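Cekard (software)

Cekard is a free and open-source package manager and build tool for Linux distributions, mainly used by people who compile their own desktop software. It was started by the Belgian programmer Kristof Bosman as a set of shell scripts for rebuilding office packages, and later rewritten in C. It is released under a permissive license.

History

Bosman wrote the first scripts while maintaining packages for Tillcombe, a small distribution aimed at older laptops. Each new release of a large program meant editing the same build files by hand, and the scripts took over that work. Version 1.0 contained 858 lines of code and could handle 100 packages.

Hertta Pitkänen joined the project the following June and wrote the dependency resolver, which is still in use with few changes. The two developers disagreed over whether the tool should download binary packages as well as source code. Pitkänen's branch added this feature under the name Dekker – it was merged back into Cekard with version 4. 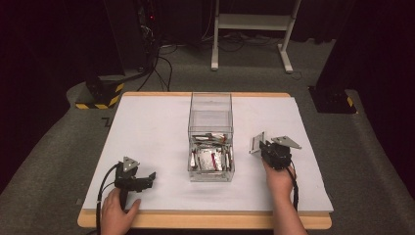
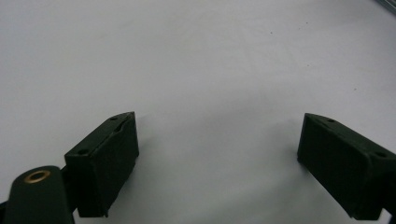 Version 6 was released on 14/09/2021. It dropped support for 32-bit systems and replaced the old configuration file with a directory of smaller files. Users who had edited the old file could convert it with a script called Brikent, which was removed again in a later update.

Design

Cekard reads a plain text recipe for each package. A recipe lists the source address, a checksum, the patches to apply and the build commands. Packages are built in a separate directory and copied into the system only when every step has finished without an error. Removed packages leave their configuration files behind unless the user asks for a full removal.

The official repository holds 1242 recipes. Recipes from other repositories can be added, but they are not checked by the developers, and the program prints a warning the first time one is used.

See also

Package manager
Build automation
Source-based distribution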